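A visit to the Piltetti cell at Trellard, Pakska
Posted 13 April 2020 in Visits

I had wanted to get inside Trellard's workshop in Pakska ever since I heard they kept one of their arms working on children's shapes all day. Their main business is small handling cells for other people's production lines, and you walk past a couple of those on your way in. The one I had come for is in the back, past the coffee machine, and it's called Piltetti. It pushes plastic blocks across a board. That's the whole job, and I could have watched it until they locked up!

My host was Ulla Hirvonen, who set the cell up and still looks after it. She had put aside the morning for its regular service, so I got to see it stopped, partly taken down, put back and started again. If you only ever see robots running at trade fairs, I recommend asking for this instead. You learn far more from a machine with its tool off.

The first thing she did was lock out the drive and hang her key on a hook by the monitor. Then she cleared the blocks into a tray and wiped the board with a dry cloth, working along the grain. No cleaner, no polish. They tried a wax once, early on, and the blocks slid much too far for a week until it wore off – the control program had been tuned for bare wood and overshot everything.

I asked why wood at all. I had expected a steel plate or a sheet of plastic. Ulla said she likes how blocks move on it, a little unevenly, so a program that works there will usually cope with something else. The seams between the planks matter too. She runs a fingertip along each one before every session, feeling for a raised edge, and had me try it. I felt nothing. She felt a spot near the back and went over it with very fine sandpaper, two strokes, then felt again.

After that came the tool. The arm carries a plain black rod with a rounded end, and the workshop has its own name for the mount it sits in, the Frei, after the drawing it was first made from. There are no fingers and no suction. The rod comes down beside a block and shoves it. Two small screws hold it in the mount, and those screws are most of the maintenance story, because a rod that takes sideways knocks all day will slowly work itself loose. Ulla takes it out completely each time, looks at the end under a lamp for flat spots, cleans the seat and puts it back with a quarter turn so that it wears evenly. The old rods live in a coffee can. I was allowed to handle one that had been retired, and the flat on it was so slight that I had to tilt it back and forth to find it.

Then the height check, which was my favorite part. She has a strip of plain card that she lays on the board. The arm lowers the rod over it at slow speed, and she slides the card back and forth. It should move freely with no drag, and a second card on top of the first should catch. If both slide, the rod is too high and may ride up over an edge. If the first one catches, the rod will scrape the wood sooner or later. She repeats this at five places, near each corner and in the middle, and writes the result in a paper notebook. The entry for my visit was number 787. I liked that a great deal.

The far left corner was slightly off. She didn't touch the program. She went under the board instead, loosened a fixing, slipped in a thin shim and tightened it up again, then ran all the card checks from the start. 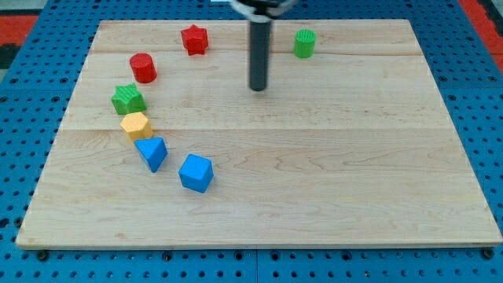 Photo: Trellard workshop, Pakska

Once the blocks went back on, the place looked cheerful again, all that red, green, yellow and blue against the pale maple. Ulla doesn't line them up. She sets them down in a loose bunch or a curve and leaves plenty of bare wood for them to be pushed into. I asked if the stars gave more trouble than the cylinders, and she laughed and said to wait for the triangle. A cube pushed on the middle of a face goes more or less straight. A cylinder standing upright doesn't care which side you come from. The triangular one turns as soon as the rod is a hair away from where it should be, so it makes a very good test of whether the height and the camera position are right.

The blue pegboard under everything was a discovery for me. I had taken it for decoration, or something left over from a tool wall! In daily use it's the cell's ruler. The maple board is always put back against the same holes, so after a service nobody has to teach the arm where the edges are. Ulla keeps a hand sketch of which holes are used taped inside the cupboard door. She once moved the board over by a single hole to get at a cable and forgot about it, and spent an afternoon hunting for a fault in the software.

Restarting took almost 90 seconds from the key going back in. The arm went to its rest position, came down slowly, stopped just over the wood and waited. Ulla always watches the first few pushes with her hand near the stop button, and she listens as much as she looks. A loose rod ticks. A dragging one makes a dry, squeaky sound that you feel in your teeth (she imitated it for me, very well). We heard the soft slide of plastic on wood and the fans of the controller.

I asked what she would change. A quicker way to swap the rod, she said, though she'd want to keep the screws, and a board that could be lifted out by one person. There's also an idea of putting a second kind of wood next to the first and letting the same program run on both. They haven't decided who gets to choose the wood.

If you go, Trellard takes small groups by arrangement – write to the workshop, and ask whether your visit can fall on a service morning. Wear shoes you can stand in. The parking is behind the building, the sign is easy to miss, and the coffee is better than at any factory I've been to. I came home with one of the used check cards in my jacket pocket and have posted it back to Ulla with my thanks.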